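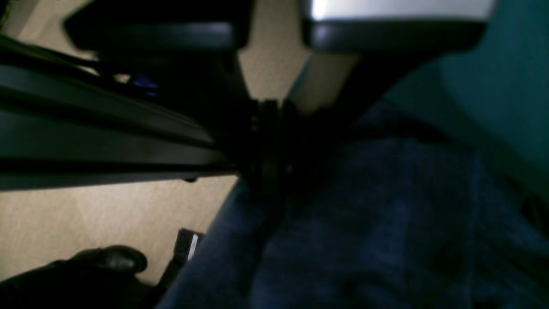

Fig. 2 Dark fabric against the pale floor

4.2 Preparing the folding surface

The Lumari folding set is supplied with one table sheet, two edge weights and a folding board 254 mm wide. Carry out this section before folding heavy garments such as sweatshirts, fleeces and lined tops.

1. Clear the table and wipe it down. Leave it to dry.

2. Lay the sheet over the table with the hemmed side to the front. Let the front edge hang over by the same amount along its length.

3. Smooth the sheet by hand from the middle outwards. Faint crease lines left by storage do not affect folding. Press out any ridge that can be felt through a garment.

4. Place one edge weight at each back corner.

Note: On a polished table top, fit the Arness grip mat (sold separately) under the sheet.

5. Put the garment down on the sheet, close to the back. Keep the front part of the sheet free for the finished fold.

Caution: Do not work on the floor. Carpet fibres and grit cling to dark fabric and are hard to brush out.

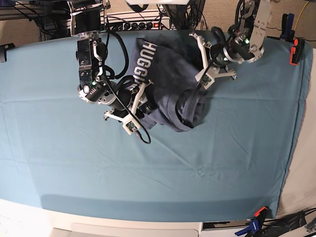 Can the sheet be washed with the garments?
Wash it separately for the first two washes, as some dye may be released. After that it can go in with dark items at 30 degrees.

4.3 Opening out a bunched garment

1. Find both shoulder seams before pulling on any part of the fabric.

2. Hold one seam in each hand, lift until the hem is clear of the sheet, and lower the garment front side down.

3. Draw the sleeves out to the sides. Turn the cuffs the right way out if needed.

4. Flatten the hood, if there is one, towards the neck - do not tuck it inside.

5. Set the folding board below the collar and continue with the long fold on page 19.

Caution: Close zips fully before folding. An open zip can snag the sheet.

Clindis Home Storage. Text revised 2023-09-27.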